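Papers > Coastal Leisure > Small Harbours > Section 4

4. How visiting crews came to choose a harbour

We turn now to the part of the study we had most looked forward to, in which the crews themselves tell us how they came to tie up where they did. Readers will remember from Section 3 that the survey covered seven small harbours along the stretch of coast between Liltport and Zedby, and that we spoke to people on the pontoon, usually in the early evening, when the lines were made fast and the kettle was on.
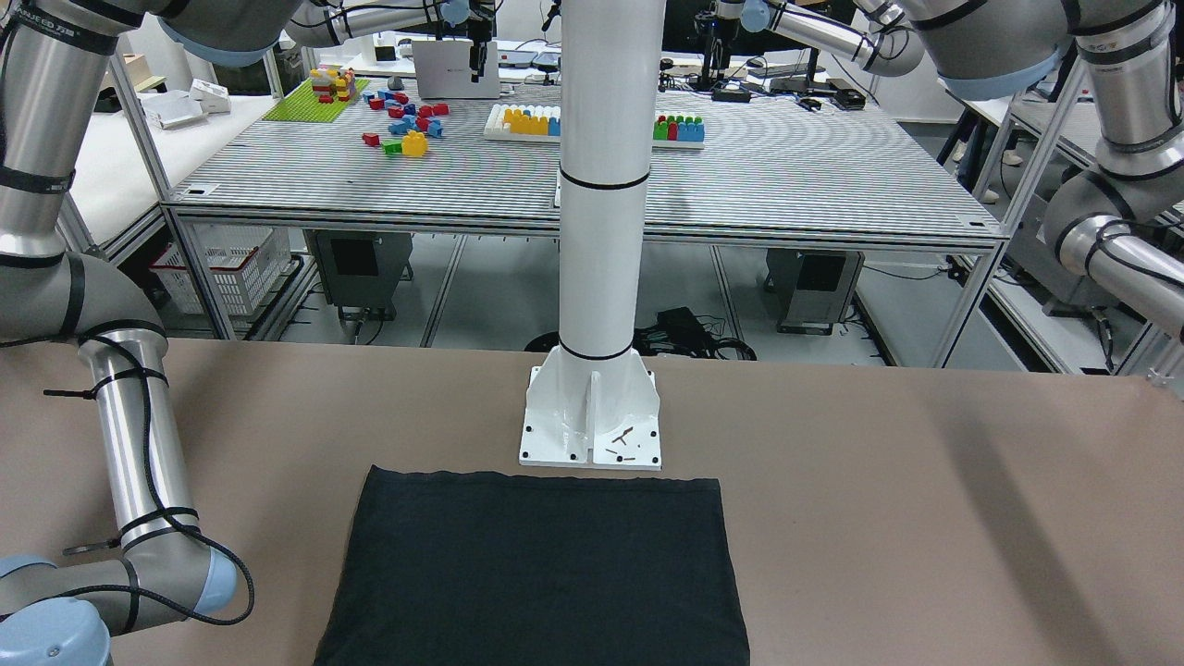
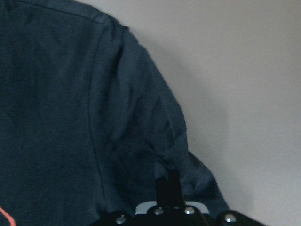
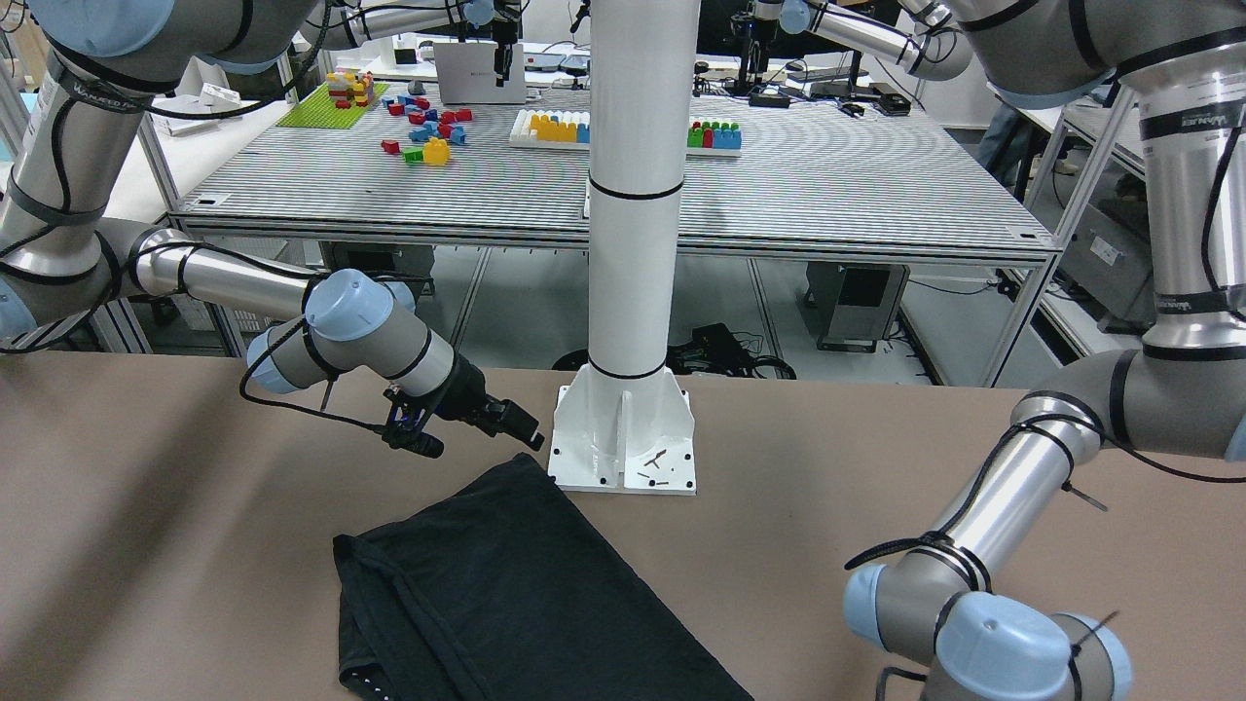 Figure 4. (a) Two robot arms, a black cable looped around the forearm of one; (b) close view of a dark navy long-sleeved garment; (c) two robot arms over a tan-brown work table, with black fabric in the foreground.

4.1 Planned and unplanned stops

Of the 126 crews who were kind enough to talk to us, 61 had settled on their harbour before leaving the previous one, and the remainder had made up their minds on the water. We had expected the planners to be well ahead, given how much effort the harbours have put into their advance booking pages over the past few seasons, and it took us a while (and a good deal of going back through the interview notes) to be comfortable with the figure. The crews who decided under way were by no means careless sailors. Many had two or even three possible stops in mind and were quite happy to let the wind, the tide and the mood of the youngest person aboard settle the matter.

Among those who had planned, the Nirent berth booking service was mentioned often, and mostly with affection. People liked being able to see whether a berth would take their length and draught, and they liked having a confirmation to hand when they came in tired. The complaints were mild ones and had to do with arrival times, which the service asks for to the nearest hour. A crew coming round the headland against the tide can hardly be expected to know that much in the morning, and several told us that they simply typed in something hopeful and telephoned the harbour office later on.

4.2 What was said about Liltport

Liltport deserves a few words of its own, partly because it was the largest of the harbours we visited and partly because opinions about it were so thoroughly mixed. Crews who had been coming for years spoke of it almost as one speaks of a favourite aunt, with great fondness and a long list of small grievances. The showers are a fair walk from the outer pontoon, the fuel berth shuts at lunchtime, and the bakery sells out. All the same, these were the people most likely to stay a second night, and they tended to know which shop would deliver to the quay and where a rope could be bought after hours.

First-time visitors were more reserved. They found the approach easy enough but were unsure, once inside, where they were meant to go, and the signs on the breakwater did little to help them. Two crews went round the basin twice before someone on a neighbouring boat waved them in. We would gently suggest that a single clear board at the entrance, showing the visitors' berths and the radio channel, might do more for a harbour's good name than a fair amount of printed publicity.

4.3 Shore services and the length of stay

Following Ahonen, we separate the services a crew needs from those it merely enjoys, although we found the line harder to draw than we had supposed. Water, fuel and a dry place to leave rubbish sit comfortably in the first group. A launderette is a different matter: for a couple out for a weekend it hardly counts, while for a family in the second week of August it may decide the whole itinerary. Zedby, which has very little in the way of restaurants, was chosen by a good many families for its washing machines and its small sandy beach, and they stayed longer there than anybody in the harbour office had led us to expect.

Bicycles came up again and again. Where they could be hired from the quay, crews ventured inland, bought lunch in the villages and came back full of stories, which they were generous enough to share with us at some length. Where they could not, people mostly stayed within sight of the mast. We did not ask about spending in this round of interviews, and we rather wish that we had. The question has been added to the form for the next season, together with one on whether the crew would take a bus if the timetable were posted at the head of the pontoon.

Contact the authors | Copyright notice | Back to top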